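Cleaning plush toy fruit that ends up in the kitchen

Posted 17 January 2024 in Home & Cleaning

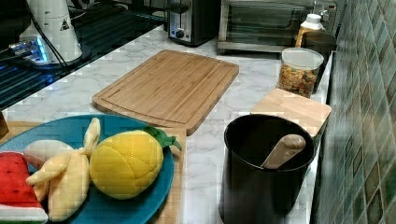
The toy fruit on its plate, with my cutting board behind it.

My daughter has a set of plush fruit, a banana with a peel that opens, a pineapple and a watermelon slice among others. She plays with it at the kitchen counter while I cook, so it sits on a plate next to the real food and gets handled by everybody. The care label came off a long time ago and I don't remember the brand.

I would like to wash the whole set but I have a few worries. The pineapple is quilted and quite thick, and I think it will take forever to dry in the middle. The watermelon has red fabric right next to a white band and I don't want the white to go pink. The banana has a separate soft inside piece that I could wash by itself.

Can these go in a machine? I have a front loader and a bottle of Zillex liquid detergent, the unscented one. Also, should I be keeping them away from the cutting board? It's bamboo and I use it for meat sometimes. The counter is marble so I can't use vinegar on it.

Thanks for any help.

pesek_kitchen

Yes, you can machine wash most plush food. Put it in a mesh bag, cold water, gentle cycle, low spin. I use the bag from a pair of Sindasport running shoes and it has held up fine.

Test the red first. Wet a white cloth, put a drop of your detergent on it and press it on the red fabric for 5 minutes. If color comes off on the cloth, don't put the watermelon in the machine at all. Wipe it with a damp cloth and stop there. If nothing comes off, it can go in with the others, but take it out as soon as the cycle ends. Most of the bleeding I have had was from leaving wet things sitting in a pile.

For the pineapple, roll it in a dry towel and stand on the towel. Do that twice with a fresh towel. Then set it on a rack near a fan and turn it over morning and night. Mine (a pumpkin, not a pineapple, but the same sort of stuffing) took 2 days in March with the heat on. Squeeze it hard in the middle before you give it back. If it feels cool inside it is still damp.

Wash the banana inside separately if you like, but it can go in the same bag. Open the peel all the way so the flaps dry on both sides.

Lorkine248

just throw them in with the towels. we have had ours 7 years and they go in on warm with everything else. never had one fall apart except a strawberry and that was the dog

marblecounter

The washing part is covered, so only the board and the counter.

I would move the toys off the counter whenever the board is out for meat. Raw chicken juice can splash farther than you expect and plush soaks it up. If something does get on a toy, it goes straight in the wash. If you can, get a second board and keep it for meat only.

Wash the bamboo with hot water and dish soap, rinse, and stand it on its edge to dry. Don't soak it and don't put it in the dishwasher. Oil it when it starts to look pale.

You are right about vinegar, and lemon is just as bad for marble. Dish soap in warm water is enough for the counter. Dry it afterward with a cloth.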